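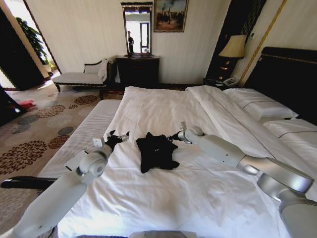

Black garment on white sheets.

24/09/2019

Back on the black bleed problem, and I'm in a much better mood than I was last week! The Tarnis recipe finally gave me a black that looks black in daylight and not that sad brownish purple (see the August swatches, or don't, they're ugly). Dyebath was the big steel pot, cotton jersey scoured the night before, salt in two additions. I forgot to write down when the second one went in. Sometime before lunch.

Rinsing is where it all gets tedious. I ran four cold rinses, then a hot soap, and the water was still the color of weak tea, so I left the jersey sitting in hot water while I ate my sandwich and checked email. After that I cut strips, stitched each one to a bit of plain white sheeting and put them through the washer with the Sokmont detergent. Weakest bleed by far was on the strips that had the long soak. The ones I only rinsed cold left a gray shadow all down the seam, and I could see it from across the room.

Then the rub test. Telmo Marín did the rubbing because my wrist is still bad from the screen printing, and he is much more even about it than I am anyway. 20 strokes dry, 20 strokes with a damp cloth. Dry is lovely, hardly a mark. Damp is so-so. I'd wear it with a white shirt but I would not sleep in it on white sheets, and bedding is what the customer keeps asking about, so we're not done.

Strip 113 is the good one, strip 197 is the one with fixative. I really thought the fixative would win and it didn't, at least on the damp cloth, and the hand is worse too, kind of papery. Telmo says I used too much. Could be! I was pouring from the new jug and the markings on it are hard to read. Want to repeat that one at half the dose before I say anything rude about the product.

Other stuff: the Yakubu sheeting shrank more lengthwise than across, so if you're cutting backing strips from it please wash the yardage first. The Drestlow thread holds up fine in the hot soap and doesn't pick up any dye that I can see (the old thread came out of the same wash looking like a pencil line). Let's use up the old cones on muslins.

Still to do: longer soak with no fixative, half-dose fixative, and the same again on the heavier jersey if there's enough left on the roll. Also somebody took the good tongs out of the dye sink, the ones with the blue tape. Please bring them back, I've been fishing things out with a wooden spoon all day.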